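Search this site Search Go

Print this page | E-mail this page

Sock Bank and Odd Sock Table - your questions

Put together by Kirsten Gill and Irfan Bhutto. Updated Saturday, January 3, 2026. We get the same questions every week at the hatch so please read before you ring!

What is the sock bank?

You bring clean socks, we sort them, pair them and pass them on. Pairs go out in the Wakia bags to the night shelter and the two family hostels. Odd ones go on the Odd Sock Table and anybody can come and look for a match.

Where are you?

Doucette Hall, side door, up the ramp. Not the main door, the main door is the dance school and they are fed up of us.

Do they have to be new?

No. Clean and no holes. Slightly bobbly is fine. Thin at the heel - hold it up to the window, if you can see the window frame through it, rag bag.

Can I bring odd ones?

Yes please. Most of what we get is odd. Last year we took in 2143 single socks and matched 600 pairs out of them, with the rest going to craft groups or the rag man.

Should I pair them before I bring them?

If you can. Fold the cuffs over once, loosely. Please don't ball them up tight, it ruins the elastic and we only have to undo them all again to check. No safety pins. No elastic bands either, they perish and stick.

How do I lay a sock out for matching?

Flat, on its own, nothing under it. Pull it gently from cuff to toe so the creases come out, then look at three things: the cuff width, the length, the knit. Colour comes last. People always start with colour and then we end up with two greys that are nothing like each other once they're on a foot.

We use the white tables for this. Dark socks especially - navy and black look the same on the brown ones, and under the hall lights you haven't got a hope.
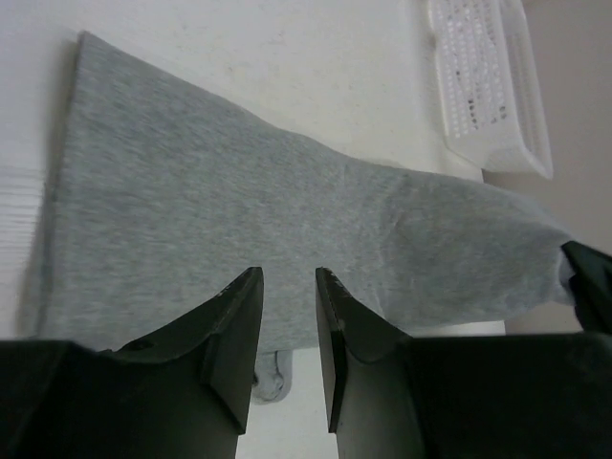 Heathered grey, fine knit, laid out flat on a white table.

Greys are the worst. There's flat grey, there's flecked grey, there's grey that used to be black. If yours has a speckle in it, look for the same size of speckle and not just the same shade. Washing changes the shade, it doesn't change the fleck much.

My sock has gone a different length from its partner. Still a pair?

Usually one's been through the drier more. Less than a thumb's width, call it a pair. More than that, put them both on the table seperately and see what turns up.

What about left and right socks?

Some walking and running socks have an L and an R by the toes. Keep those together, check you haven't got two lefts. Ordinary socks, doesn't matter.

Which socks can't you take?

Anything damp. Compression or hospital stockings. Tights (different people do tights, ask at the hatch for Noémie Zacharias). Slipper socks where the rubber has gone sticky. Football socks we do take but only in pairs.

How should I wash them first?

Inside out, warm wash, ordinary powder. No softener on the thick walking ones, they stop soaking up sweat. Dry them properly, pegged by the toe so the cuff doesn't get a mark. Wool ones flat on a towel.

Will you mend holes?

Josée Ouellet darns on the first session of the month. Wool and thick cotton only, small holes only. Bring your own yarn if you're fussy about the colour. There's a queue, put your name on the sheet. She'll teach you as well if you bring a darning mushroom, or a lightbulb, or an orange will do at a pinch.

I lose socks in the wash. Any tips?

Net bag. Korker ones on the stall by the door, or any zip net bag, they're all much of a muchness. Also check inside the duvet cover, the rubber seal of the machine, and down the back of the radiator. One lady found nine in a fitted sheet.

Can I take an odd sock without leaving one?

Yes. Take it.

What are the shelters short of?

Mens large, thick, dark. Always. Childrens we have plenty of just now, thank you, hold on to those till the end of January. The target for this winter is 2000 pairs and we've got 599 bagged so far - so keep them coming.

Can I help with the sorting?

Yes, come along and ask for Irfan. You'll need your reading glasses if you wear them and a bit of patience. Tea is provided, biscuits depends who's on. Children welcome with a grown up, they are much quicker at stripes than we are.

Can you collect?

Only big loads, a bin bag or more. Laurier Hiebert has the Jeris van and goes round when there's enough to make it worth the petrol. Leave a message with your street and the best time, and label the bag SOCKS, one went to the tip last year.

I gave you one by mistake, can I have it back?

If it's still on the table, of course. If it's been paired and bagged then sorry, no, it's gone.

Print this page | E-mail this page

Contact us | © Doucette Hall Sock Bank | Back to top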